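Newsletter › Workshop notes › Spending the equipment money

4 min read

27/12/2020

I promised in the last issue that I'd write up where we've got to with the kit budget, and then the end of term swallowed me whole, so you're getting it in the lull between leftovers and New Year instead. Put the kettle on, there's a fair bit of it!

Quick catch-up for anyone who joined us in the autumn. We've been running two small arms in the back workshop for the pick-and-place work, and we've reached the point where the group is bigger than the number of arms. People book a slot, someone's job overruns, the next person stands there with their coat on. Lợi Thái kept the booking sheet all through the autumn (thank you, Lợi, I know it was a pain) and it's pretty clear reading. Evenings are full. Mornings are half full. The wrist cameras were the thing people complained about most, and the fingers came second.

So the question for January is what to buy, and I've changed my mind about it more times than I'd like to admit.

My first idea was a third arm. It's the obvious thing, it would look lovely on the bench, and Phong Lục had already worked out where the clamp would go. We had a quote from Dirkeck which came in at £982 for the arm with its power supply, and for a day or so I was ready to sign. Then I sat down with Neelam Goel and she asked me what was in the box. No camera. No spare fingers. No mount for a camera either, so somebody would have to print one. I'd been comparing that price with the Brorkix one, which has all of those things in it, and feeling very clever about the difference. Oh dear.

If you ever have to do this yourself, please write down everything that hangs off an arm before you look at a single price. Power, cable, bracket, camera, fingers, the little screws that hold the fingers on (you will lose them, everyone loses them), and a decent surface to work on. I'd left the surface off completely. Ours is fine, plain and grey and a bit dull, but a third arm would need its own patch of it and we don't have a spare patch. 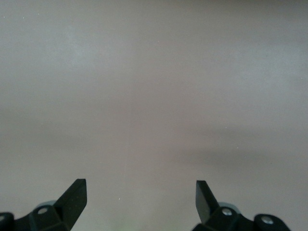
Fingers, then. I've gone right round the houses on fingers. Lụa Lương would like us to stop printing them one at a time whenever a pair wears out, and make a proper batch, all the same, all from one spool, with a date on the bag. I moaned about this at first because it felt like a job for a factory and we're a dozen people with a heater. But she's right. When a pair gets swapped halfway through a week the new ones never sit quite like the old ones, and then whoever's on the evening slot spends half of it fiddling when they'd hoped to be picking up blocks. A batch costs us £70 in filament and screws, and that's the cheapest thing on my whole list.

Cameras next. I wanted to go up a size and have something with a sharper picture, and Ludivine talked me down. (That's Ludivine Hervieu, for the new people, who did the cabling last spring and still has opinions about it.) A bigger camera is a heavier camera, and it sits right out at the wrist where the arm least wants the weight. It also sticks out, and we already catch the ones we've got on the edge of the tray. Her suggestion was to buy more of the same small one, so that when one goes wrong we unplug it, plug in another and carry on with the evening. I've put down four. That gives us one for each arm we own and two in the drawer, and I'll sleep better for it.

I did ask Dutis whether they'd do us a service plan, and they would, and it was a perfectly nice conversation, but it's priced for people who run their arms all day long. We don't. I'd sooner keep that money back for a motor, because a motor will go at some point and it'll be on a Friday night. Phong thinks the shoulder joint on the older arm is the one to watch. It's been making a noise I'd describe as grumpy.

Where that leaves us: fingers and cameras in January, a bit kept aside for repairs, and the third arm pushed back to the spring. I know that's a disappointment to some of you. It's a bit of a disappointment to me! The arm fund stays open though, and it stays separate, so nothing you've put towards it is going on filament.

Thân have offered to let us come over and try their newer arm for an afternoon before we commit to anything, and I'd love to take them up on it. I'd like to bring our own fingers along and see whether they'll fit, as I really don't fancy printing two different sorts for ever. There's room for a few of us, so tell me if you'd like to come.

If you think I've got the order wrong, do say so before I send the form off. Lợi has the full list with all the prices and will forward it to anyone who asks. And if you've borrowed the small hex keys, could they please come home?

3 comments · 11 shares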